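Cuaderno de taller, marzo, 16:30

Dormitorio, doblado de telas. Seguimos con la tela verde grande. Sobre la cama se arruga enseguida y cuesta encontrar las esquinas. Probado en mitades y luego en tercios: en tercios queda un bulto en el centro. Mañana, solo mitades.

La sábana rosa claro de cuadros se queda puesta, las líneas blancas sirven de guía para alinear el borde. La manta, hacia el cabecero. 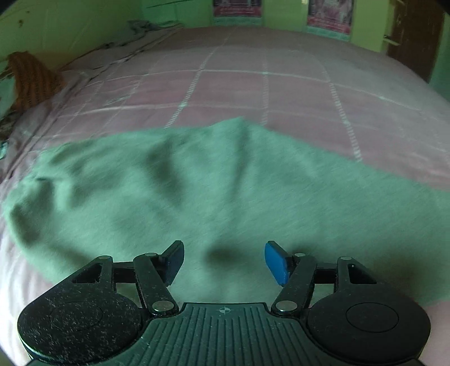

Pendiente: pedir a Fusell otra tela igual (399 la última vez) y cambiar la bolsa de Wotico, que tiene rota la cremallera. Preguntar si plancharla antes.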